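Trikaretti Two-Arm Folding Station
For commercial laundries, workwear services and hotel linen rooms

Products / Folding and sorting / Trikaretti

The Trikaretti is a two-arm station for folding garments and putting them in trays. It is made for the end of the laundry line, where the clean pieces come out of the dryer and somebody has to pick them up one by one. Dalleo has built it for mixed work: T-shirts, trousers, work jackets and aprons, in the order in which they arrive.

Big flatwork ironers have existed for a long time and they are good for sheets. Garments are more difficult. A garment has no fixed shape when it lies in a heap, and the machine must find a part which it can hold. The Trikaretti uses seams and hems for this where it can. A camera at each wrist looks at the cloth from close by, and the fingers close from two sides.
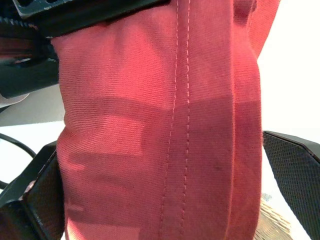 The finger pads can be changed without tools. Textured pads come as standard and are suitable for cotton, twill and most mixed fabrics. For very thin or slippery cloth we recommend the soft pads (ordered separately). The gripping force is set per garment type, and the operator can lower it from the panel at any time.

What changes for the staff

We are often asked if the station replaces a person. In the laundries where it works now, one operator looks after the station and also does the checking, which before was done in a hurry or left for the evening. The operator fills the infeed, takes away the full trays and decides about the pieces which the station puts aside. Stains, missing buttons and open seams are still found by people.

Nektarios Athanasiadis is shift leader at the Mercado laundry, where 19 people work on the garment side. "In the first weeks my colleagues did not like it, because they had to wait for it," he says. "It is slower than a good folder -- this must be said. But it does not get a sore shoulder. Now we change places every two hours and the folding table is only one of the places."

The shift plan at Mercado was made again after the installation. Two of the former folders have learned to teach new garment types to the station, and they receive a supplement in their pay for this task. We advise every customer to speak with the staff about such questions before the delivery date.

Trays and baskets

The station can place folded pieces in your own trays. Low sides are best, and the inside should be light in colour if your garments are mostly dark. Wire, plastic and woven baskets are all possible. Pieces can be laid flat, or folded in long strips and set side by side, which saves space when the tray goes to a locker service.

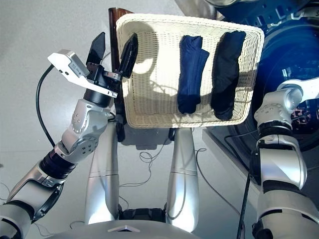 A tray pattern is taught once and stored under a name. The memory holds 203 patterns. When a tray is moved during work, the station looks for its rim again before it continues, so the operator does not need to restart the programme.

Technical data

Arms: 2
Garment types at delivery: 13
Stored tray patterns: 203
Service interval: 4,000 working hours
Control software: Flevance, with panel in English, Spanish and Greek

Training and service

Training takes place at your site, with your own garments, and is included in the price. It is led by Alfredo Espiritu and his team. Please keep ready a few pieces of every type, also old and washed-out ones -- they behave differently from new ones.

Spare finger pads and cable sets are kept in stock. For a quotation, please send us a list of your garment types and the inside measurements of your trays.

Page updated 4 April 2018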